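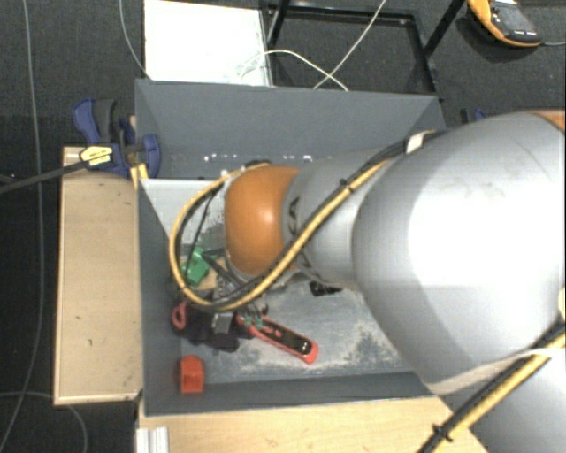
October, notebook 2, started 7:40 a.m.

Glaze tests, second round for the Hokisden order. Greer wants the matte white to stop crawling on the rims before we commit to the full run of 3,000 tiles and the matching bowls. Last batch crawled on the outside edge of nearly every bowl and hardly at all on the tiles. Same bucket, same firing, so I am looking at application and bisque before I touch the recipe.

Mixed a fresh 100 gram base this morning. Sieved it twice through the fine mesh. The old bucket had a crust around the lid that someone has been stirring back in. Please don't. Scrape it off and put it in the reclaim.

Split the base into four cups:

A - as is
B - a third of the kaolin swapped for calcined
C - same as B, plus a little gum
D - as is, but on bisque fired one cone hotter

Kittipong thinks it is the raw kaolin shrinking as it dries, and he may be right. On the dipped test rings from A there were hairline cracks in the dry glaze before they went anywhere near the kiln. B had none that I could find with the loupe. C went on smoother but took ages to dry, and I smudged two of the rings picking them up. Marked those with iron wash on the foot so we don't read anything into them.

D I can't judge yet. The hotter bisque takes up less water, so the coat is thin. Dipped it a second time after lunch, which brings in a new problem - the second coat lifted a bit at the lip on one ring. Left it in the test anyway.

Yaowalak came by at 2:15 and asked if the rims were being wiped down before dipping. They were on my rings. On the production bowls, I don't know. Samran did most of that dipping and says he sponged the boards but not every piece. Dust on the rim would fit with what we saw, and the tiles get blown off on both sides anyway before they are glazed. Should have asked this last month.

So, added a fifth set, E: same glaze as A, rims deliberately not wiped, with a pinch of bisque dust rubbed on one half of each ring. The clean half is the control. Used a pencil line for the divide, it burns off, so I also scratched a notch in the foot.

Kiln is the small one. Top shelf A and B, middle C and D, bottom E by itself. Cone packs on all three shelves. The bottom has been running cool since the element was changed, and if the witness cones say it was more than half a cone off I will refire E with fresh rings on the middle shelf.

Started the ramp at 4:50 p.m. Slow to begin with, then the usual program 23 with no hold at the top. Uthai is here late and will look in on it at the first set point. Lid vent to be closed when he does.

Other things:

The gram scale drifts when the fan is on. Moved it to the shelf by the sink.

Down to the last bag of calcined kaolin. Greer to order from Sitthichai, the usual grade. If B is the answer we will need a lot more than we normally keep.

Don't unload before I'm in, even if it reads cool. I want to see the rings on the shelves first and write down which way each one was facing.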